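Review: Sarkar two-finger gripper kit, after 204 hours of use

Score: 3 out of 5 (it would have been a 4 until March)

I've wanted to write up the Sarkar gripper for ages, because when I was shopping for one all I could find were unboxing posts from people who'd had it for an afternoon. Mine has 204 hours on the counter now. I've liked most of them. Then the thing started dropping what it was holding, and I lost a good chunk of a month finding out why, so this review is a bit longer than I'd planned.

What I use it for

Sorting small stuff on a tabletop, mostly. Brushes, paint bottles, clips, anything light and oddly shaped that has to go from one container to another. I share the bench with Fermín Cisternas, who does the arm software, and I look after the hardware end. Neither of us needed anything strong. We wanted fingers that could pick up a skinny brush handle without snapping it, and a wrist camera mount that didn't wobble.

Setup

Pretty painless! The flange bolts lined up the first time, the cable is long enough (the old Anthorpe we had before was always tugging at its own connector), and the fingers come already fitted. The manual is thin but the wiring page is clear. You calibrate by letting it close on nothing and then open all the way, and it stores both end points. Remember that bit, it comes back later.

What I like

It's quiet. It's quick to close and gentle when it gets there, at least on the default setting. The wide black fingers look clumsy but they're great on bottles, which used to slip and spin in the Anthorpe. Changing the finger pads takes a couple of minutes with the little key in the box, and the key has a magnet in it so it sticks to the bench frame - whoever thought of that, thank you.

The fault

So, March. I was running brush pickups and one slid out of the fingers halfway across the table. Fine, it happens, I put it back. Then it happened again, and then with a bottle, which landed on its cap and rolled off onto the floor. What bugged me was that the software said everything was OK. Grip confirmed, object held, carry on. The arm went right on to the next basket and carefully released a handful of air.

We blamed the pads first and swapped them. Then we blamed the grip force and pushed it up to 80 percent, which helped for one evening and left a dent in a brush handle. Fermín rewrote the waypoints so the arm moved slower. Still dropping.

The real culprit was a tiny set screw on the left finger's linkage. It had backed out, so the finger had a little play in it, and the gripper was reading the motor position instead of the finger position. As far as the controller knew, the fingers were closed on something. The manual never mentions that screw. I only found it by wiggling the finger with the power off and hearing a click.

The safety part

Please read this even if you skip the rest. With the finger loose I ran the calibration again, thinking it would sort itself out, and it stored a bad closed position. The next time I powered up, the gripper snapped shut at full force before I'd sent it any command at all. My hand was on its way in to move a brush. It caught the edge of my glove and nothing else, but I was shaky for a while after that one.

I wrote to Starport, the shop I bought it from, and they were kind and passed me along. The reply from Sarkar took longer and told me to use thread locker on the screw and download a firmware update. The update makes it wait for a command before it moves at startup. I'd call that a basic feature and I'm a little grumpy that it had to be asked for.

How I test it now

I do the same routine before any long session:

1. Power off, wiggle each finger by hand, feel for play.

2. Power on with hands well clear of the table and the stop button within reach.

3. Park the fingers over the tray with the brushes in it and check the wrist view before asking for a pickup.

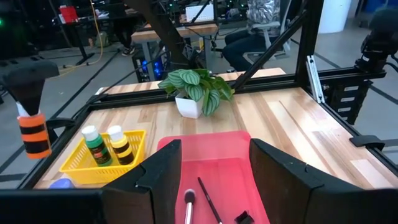

4. Run 30 pickups in a row at the default force and watch every one of them. If it says "held" when it's holding nothing, stop and go back to step 1.

Would I buy it again?

Probably, yeah, with the thread locker in the same order. The Histthorpe has a proper sensor in each finger and wouldn't have lied to me like this, but it costs a lot more and the fingers are too narrow for my bottles. If you're working alone, or there are kids anywhere near the table, spend the extra money. If you already own the Sarkar, go check that left screw today and get the update on before you run calibration again.

I'll add a note here if the screw moves. So far it's holding, and I've gone back to the default force setting.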